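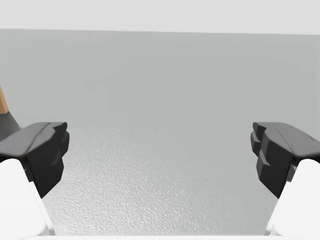

How often should the felt in a Wistthorpe document press be replaced?
Replace the felt after every 200 pressing cycles, or sooner if the surface has hardened or taken up ink.

Wistthorpe Flatbed Document Press
Zurthorpe Conservation Supply
Paper and Archive Equipment > Presses and Weights

Product overview

The Wistthorpe is a bench-mounted flatbed press for the flattening of single sheets, folded correspondence, maps and small bound pamphlets. It is supplied to county record offices, university libraries and private binderies, and is intended for use by trained staff in a workroom setting. The press applies even, adjustable pressure across the full area of the platen by means of a central screw and a crossbar.

The current model replaces the earlier Wistthorpe with the exposed thread. Owners of the earlier press may continue to order felts and boards from the same list. The crossbar and screw are not interchangeable between the two models.

Specifications

Platen size: 416 mm by 594 mm
Maximum opening: 200 mm
Net weight: 43 kg
Platen material: ground cast iron, enameled
Screw: steel, single start, enclosed
Handle: steel bar with beech grips
Finish: gray or dark green

Supplied with the press

Two wool felts, cut to platen size
Two birch pressing boards
One tin of screw grease
One hex wrench
Printed instructions and service card

Blotting paper and release tissue are not included and must be ordered separately. See Zervas blotters, listed under Consumables.

Installation

The press must stand on a level bench rated for at least twice the net weight of the unit. Two persons are required to lift it from the crate. Do not lift the press by the crossbar or by the handle. The four feet are drilled for bench bolts; bolting is recommended where the bench is on casters or is shared with other work.

After the press has been placed, run the screw through its full travel once before any material is introduced. The movement should be smooth throughout. A tight spot near the top of the travel usually indicates that the crossbar has shifted in transit. Loosen the two collar screws, center the crossbar, and tighten the collar screws again in turn.

Use

Material to be flattened should first be humidified in accordance with the practice of the institution. Sheets that have not been relaxed may crack along old folds when placed under pressure. The usual order of layers, from the bottom, is board, felt, blotter, release tissue, object, release tissue, blotter, felt, board.

Lower the platen until it meets the top board and then apply a quarter turn. Leave the press for ten minutes and apply a second quarter turn if required. Iron gall ink, wax seals, embossed stamps and raised media should not be pressed in this unit. For sealed documents, please refer to the Drudance weight set, which allows pressure to be placed around a seal.

Blotters should be changed after the first hour and again at the end of the working day. A damp blotter left overnight may cause staining or mold. The platen should not be left lowered on an empty bed for long periods, as this compresses the felts.

Care and maintenance

Wipe the platens with a dry lint-free cloth after each use. Household cleaners must not be used on the enamel. Grease the screw once a year with the grease supplied. A note of each service should be entered on the service card, which the company will ask to see in the event of a warranty claim.

Felts may be brushed but not washed. When a felt is replaced, its partner should be replaced at the same time so that both are of equal thickness.

Spare parts and consumables

Wool felt, pair: order code WF-9
Birch pressing board, single: order code WB-2
Screw grease, tin: order code WG-1
Beech grip, pair: order code WH-4
Zervas blotter, pack of 43 sheets: order code ZB-43
Drudance weight set, nine pieces: order code DW-9

Delivery and returns

The press is shipped in a wooden crate and is delivered to the ground floor only. Delivery to an upper floor must be arranged before dispatch and is subject to an additional charge. Please inspect the crate on arrival and note any damage on the carrier's receipt.

Unused presses may be returned within 30 days in the original crate. Felts and blotters cannot be returned once the wrapping has been opened. The workshop is closed for the first two weeks of August, and orders received during that period are dispatched in the order in which they were placed.

Warranty

The frame and platens are covered for nine years from the date of purchase. The screw is covered for three years. Felts, boards and grips are considered consumable items and are not covered. The warranty does not extend to presses that have been modified, repainted or fitted with parts from other suppliers.

Training

A half-day session on the use of the press is available to institutions that purchase two or more units. Sessions are conducted at the Zurthorpe workshop by Eirini Politis and cover humidification, layering, and the treatment of folded parchment copies. Places are limited to nine per session.

Contact

Sales and quotations: Zaid Rizk
Technical inquiries and repairs: Bríd Mac Suibhne
Institutional accounts: Lefteris Ververidis

Please quote the serial number in all correspondence concerning repairs. It is stamped on the underside of the crossbar, to the left of the screw.

Page last revised 12/06/2024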